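The Basket Line

When I came to Grumska I had 10 words of the language, and four of them were names of sweets. They put me at the last table, where the small burgers in their clear wrappers went by, and we put them in the gift baskets by hand. We were two women on each side. We talked with our hands busy, and so I learned the language, mostly about other people's marriages.

In September the Erkura came to our hall. It was one arm only, black, with two fingers, and it stood at the place where my friend had stood. My friend went to the night shift at the warehouse in Brula. She said the money was better and the bus was worse.

My new job had a title. I was "line attendant." It meant that I watched a screen beside the arm and pressed a green button when the arm was not sure. The first morning it was not sure all the time. It went down to the basket, it waited, it opened its fingers and closed them, and on the screen I saw what it saw.

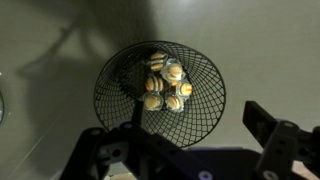 The voice in my headphone, a man from Skjelbred who supported us from far away, said that I must not press so early. The machine has to be allowed to hesitate, he said, or it will ask you forever. He asked if the people before it had never hesitated.

I answered that they had, but they hesitated while telling me something. There was a silence on the line. Then he said that he would write this down, and I do not know where he wrote it.

After one week I did as he told me and kept my finger away from the button. I began to know the arm's habits. It did not like a wrapper that shone. It took long with the ones which lay on their side. When two of them were pressed together it went up again, turned a little, and came down from another direction, as my mother did with a needle when the thread did not want to go in. I started to speak to it. At first I spoke in the language of the hall, because I was at work, and later in my own.

The supervisor showed us the number on the board. It was 428 baskets in one shift, with me alone at the table. Before, with all of us, I never knew the number. We knew only that it was time to wash our hands and go home. He wanted me to be glad, so I said that it was a good number.

At the break I sat with my tea at the long bench where there was now place for my bag, my coat and my feet. The women from the wrapping room came sometimes. They asked if the arm was slow and if it made noise. What they wanted to ask was when it would come to the wrapping room, and I could not tell them this. I told them it was a little slow.

One evening the headphone was quiet, and I thought that the man had gone home too. The last basket was before us.

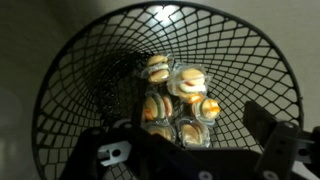

I looked at the screen and I saw which one I would take. The one on top, of course, by the edge of its wrapper, between two fingers. I have done this so many times that my hand moved on the table by itself.

The arm waited. I waited also. The button was green and I did not touch it.

"Her husband came back," I told it in my language. "The one from Brula, with the motorcycle. She has let him in, but he sleeps in the kitchen."

The arm came down a little, and stopped, and I went on with the story from the beginning, because it had not been there for the first part.

30 Aug 2020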